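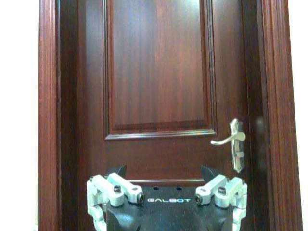
Section 3 of the Kukside interior door guide covers fitting, adjusting and servicing a lever handle on a long backplate. It applies to paneled wooden doors with a mortise lock, hinged on either side. On a door with a high-gloss finish, every slip of the screwdriver leaves a mark that reflects the light, so the finish must be protected before any hardware is touched. The silver lever to the right of the upper panel, mounted on a tall backplate with a scalloped top and a tapered lower end, is the pattern used for the terms in this section. The free end of the lever points toward the middle of the door, and the plate is mounted with its long axis vertical. Plates with square ends are fitted in the same way.

Reading time: 6 min

3.1 Before you start

Read the whole section once. The work needs one person, except for step 8 in 3.3, where a second person on the far side of the door makes alignment easier.

You will need:
– a hand screwdriver that fits the plate screws exactly
– low-tack masking tape
– a sharp pencil
– a small spirit level
– a steel rule
– a bradawl
– a soft cotton cloth
– a wedge to hold the door
– dry graphite or the Wirnov lock lubricant

CAUTION: Do not use a power driver on the plate screws. The heads are soft and the bit will ride out onto the varnish.

CAUTION: Do not close the door while the handles are off. Without a lever and spindle the latch cannot be drawn back by hand.

3.2 Removing the old handle

1. Open the door halfway and wedge it at the bottom. Check that it does not swing when pushed lightly.

2. Run masking tape around the outside of the backplate on both faces. Keep the tape 3 mm clear of the metal. Do not leave tape on a varnished surface overnight.

3. Score the line where the plate meets the finish if varnish has been brushed up against the metal. Use light pressure. Skipping this step is the usual cause of chipped varnish on older doors.

4. Remove the key if one is fitted.

5. Remove the lower screws first, then the upper screws, holding the plate flat to the door with the other hand. Put the screws in a dish.

6. Draw the plate and lever straight off the spindle. If it sticks, rock the lever gently through its normal travel while pulling. Do not pry behind the plate.

7. Repeat on the other face and withdraw the spindle.

8. Wipe the exposed area with a dry cloth. A darker or lighter outline of the old plate is normal. A new plate that is narrower than the old one will not cover it.

Note: Comis plates and Kozma plates share the same overall length, but their keyholes are set at different heights. Measure from the center of the spindle hole to the center of the keyhole before ordering. A plate with the wrong spacing cannot be corrected by moving the screws.

3.3 Fitting the new handle

1. Pass the spindle through the lock case so that the same length stands out on each face. Trim only if the levers will not seat fully. File off any burr.

2. Check the hand of each lever. The free end must point away from the nearest vertical edge of the door. On levers with a curved end, compare the pair on a table before fitting – they should mirror each other.

3. Slide one plate and lever onto the spindle and bring the plate up to the door without forcing it.

4. Line up the keyhole. Insert the key and turn it both ways. It must turn without touching the sides of the opening.

5. Set the plate vertical with the level held along its straight edge. Do not take the line from a scalloped or tapered end. If the molding around the panel is out of true, follow the level and ignore the molding.

6. Mark the screw positions in pencil and take the plate off.

7. Start each hole with the bradawl. The holes must not run into the lock case. If old holes lie partly under the new ones, plug them with glued hardwood and leave them for the time stated on the glue.

8. Refit both plates. Drive the top screw on each face until it just bites, then the bottom screw, then the rest. Leave all of them slightly loose.

9. Work the lever through its full travel. It must return to rest by itself from any position.

10. Tighten the screws in turn, a quarter turn each, testing the lever after every round. Stop when the plate no longer moves under the thumb.

11. Remove the tape, pulling it back on itself at a low angle.

3.4 Checks and adjustment

Lever stays down: plate screws too tight, or spindle binding. Loosen all screws half a turn and test again. If the lever then returns freely, the plate is off center and step 5 must be repeated.

Lever droops slightly but still latches: weak spring in the lock case. The handle is not at fault. See Section 4.

Key turns on one side only: keyhole out of line on the stiff side. Move that plate only.

Latch does not enter the strike: close the door slowly with the lever held down, then release. If it latches this way, adjust the strike and leave the handle alone.

Plate rocks on the door: high spot in the old varnish. Remove the plate and scrape the ridge level.

3.5 Care

Wipe the lever and plate with a dry cloth. Do not spray polish at the hardware. The liquid runs behind the plate and lifts the finish along its edge. Apply furniture polish to the cloth, well away from the handle, and work along the grain.

Lubricate the latch once a year. April is suitable in most homes, when the heating goes off and doors begin to move. Do not use cooking oil or any product that dries to a film.

Text revised 19th February by Zarmeena Sethi.

We use cookies to remember your language and the last section you opened. Accept all | Manage settings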